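Re: [gripper-demos] Policy keeps stopping short when the box moves

Hi all,

Sorry for the slow reply, I've been away from the bench for most of October. Replying to Grosum's question from earlier in the thread, with what we have from our own hand-held demos.

> We are recording pick and place with the hand-held gripper, 96 demos so
> far, two people taking turns. With the box in its usual spot the arm
> gets there nearly every time. If we move the box by a hand's width it
> slows down and hovers well before contact. More training steps made no
> difference. Has anybody seen this, and is it the demos or the settings?
>
> Also, do you trim the start and end of each demo, or leave them in?
>
> Grosum

I would look at the demos first. We had the same trouble with the Fitlow set, and when I went through the wrist pictures one by one I found that our approach was too regular. Every demo came in from the same height at the same angle, and the person holding the gripper paused at the same point before going down. The policy had learned the pause along with everything else. If the box was where it expected, it got past the pause. If the box had moved, it stayed there.

You asked on the other thread what the view is like once something is between the fingers. It takes up a lot of the picture:
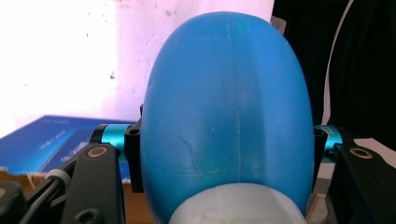

Wrist view, blue egg-shaped object, with the fingers either side of it.

With a view like that there is very little background left for the policy to work out where it is. For the end of the motion I don't mind, as the hand has mostly stopped travelling by then. It does mean that all the information about where to go has to come from the earlier part of the demo, so the earlier part needs to be varied and it needs to be clean.

What we changed was the starting position. Before each demo the person now holds the gripper somewhere different, within an arm's length of the shelf, and moves in from there without stopping. We also shift the box after every 6 demos. I tried shifting it after every single one and it made the sessions very slow, and the results were no better that I could see.

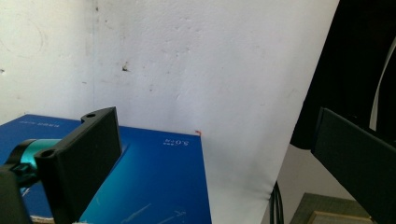 The other thing was speed. Aparecida Bittencourt did half of our first set and I did the other half, and her demos were nearly twice as quick as mine. Neither speed is wrong, but mixed together they gave an arm that hurried and then dawdled. We now agree a pace beforehand and do two practice runs each that we throw away. If your two people have never watched each other work, I would start there. Zavbridge has an option to resample everything to the same speed, but it made the finger closing look odd on ours and I switched it off again.

On trimming, yes, we trim, but by hand and not by a fixed number of pictures. I used to cut the first second off everything and that was a mistake, as some people start moving at once and others wait. Now I go through and mark the point where the motion towards the box begins. Any stretch where the gripper is just pointing away gets cut, however steady it is.

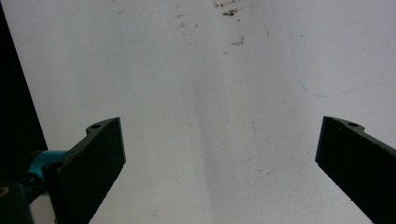
Deciding what counts as useless takes a bit of judgement. My rule is that if I can't tell from a single picture which way the hand ought to go next, I look hard at whether it should stay in. A view like the one just above fails that for me: a white surface, both fingers, some brownish stains at the top and a faint blue line on the right. The policy could well pick up on those stains if they turn up in enough demos, and then you have an arm that steers by marks that won't be there on another bench. I keep a few of these in when they lead straight into a proper approach, and cut them when they are at the start and nothing follows for a while. Rocha, I know you leave all of them in, so please say if you have found otherwise.

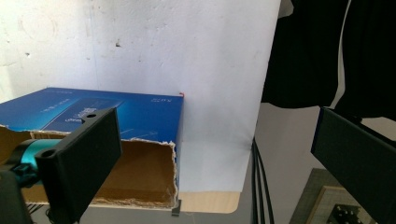
Box condition also matters more than I expected. Our early demos all used boxes in good order and the arm was poor with anything damaged, so I stopped throwing tatty ones away. A box with the front torn off, with the brown corrugated inside and ragged paper edges on view, looks quite different from one side and much the same from the top. I would record some of both and keep a note of which is which, so you can check them separately afterwards. We recorded 14 with torn boxes and kept those under a separate label.

For the settings, I would leave them alone until you have a new batch to compare. If you change the demos and the training at the same time you won't know which one helped. I did that in the spring and had to go back and run the whole lot again.

Grosum, could you post the first few pictures from four or five of your demos, from both people? If they all look alike then I think that is your answer. Please also say how you mark the moment the fingers start to close, as our script gets that wrong now and then and I'd like to compare.

Regards,
Maintainer, Fitlow demo set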